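Última actualización: diciembre
Imprimir | Enviar por correo

La presa de Mustevach

I. Cota 300

Apostolos Gkikas leyó el piezómetro a las 4:10. Casi 332 - doce por encima del umbral. Anotó la cifra y no llamó.

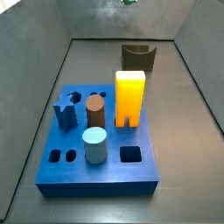

II. Cota 144

El valle figuraba como deshabitado. En Groso había luz en una ventana. Gkikas cerró la compuerta y marcó el número.

Comentarios

Teshome: ¿Quién vive en Groso?
Zitent: La cota 144 queda bajo el aliviadero. Revisar.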